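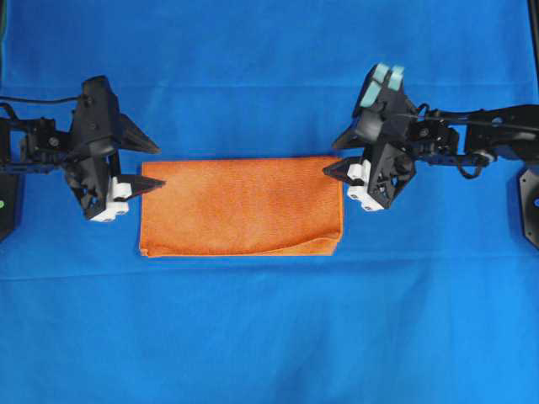 Finding towel corners for a two-arm grasp

This page covers the corner finder in Hekitz, the perception package we use with the Sayce motion server. It takes one color image from the head camera and returns two grasp points, left and right, on the far edge of the towel. Last updated December 19, 2020.

You need Hekitz installed, both arms homed, and a camera calibration less than a day old. The examples use an orange towel on blue cloth. Other colors work if the towel and the background are well apart in hue.

Step 1. Set the color mask

Open the Starnov viewer and load a single image from the head camera. Go to the Mask tab and drag a box inside the towel. Starnov fills in the hue limits from the pixels in the box.

Include both light and dark patches of the towel in the box. Microfiber changes shade with the direction of the fibers, and a box drawn only on the bright part will leave holes in the mask. If you still see holes, lower the minimum brightness before you touch the hue.

Black arm parts drop out at this stage because their saturation is low. Creases in the blue cloth should not show up either. If one does, the hue range is too wide.

Save the mask as towel.mask in the Ondness project folder.

Step 2. Clean up the outline

Run:

hekitz outline towel.mask --close 13 --keep largest

The close value is in pixels. It smooths the fuzzy edge and fills small gaps. Go higher and the corners start to round off, which pulls the grasp points inward.

When a fingertip covers a corner, the outline has a notch there. Add --bridge to join the two sides of the notch with straight lines. Leave it off while the arms are parked.

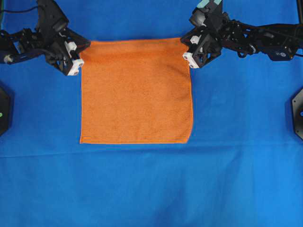
The outline is stored as a list of points in image coordinates. Nothing has been converted to arm coordinates yet, so don't send these values to Sayce.

Step 3. Pick the two corners

Run:

hekitz corners --edge far --count 2

The program fits four lines to the outline and takes the points where they cross. The far edge is the one closest to the top of the image. A folded towel and an open one go through the same code, but a folded one often has soft, rounded sides and the fit is worse. Check the residual it prints. Anything over 12 pixels is rejected and the command returns an error.

Step 4. Convert to arm coordinates

Run:

hekitz project --plane table --out grasp.json

This step assumes the cloth is flat and at table height. For a folded towel, pass the stack height with --lift in millimeters. Without it, the fingertips aim too low.

Step 5. Send the approach

Start with a dry run:

sayce approach grasp.json --both --dry

Sayce checks reach and the distance between the two arms and prints a plan. If the plan is accepted, run the same line without --dry. The arms move to the approach points and wait there with the grippers open. Closing is a separate command, described on the grasp page.

Common errors

Error 123: only one corner found. Usually the mask has been split by a shadow. Lower the minimum brightness and repeat steps 1 and 2.

Left and right swapped: the camera image is mirrored. Set flip to false in the Ondness camera file.

Points drift between runs: the calibration is old, or the cloth has moved. Recalibrate first, then smooth the cloth by hand and run step 2 again.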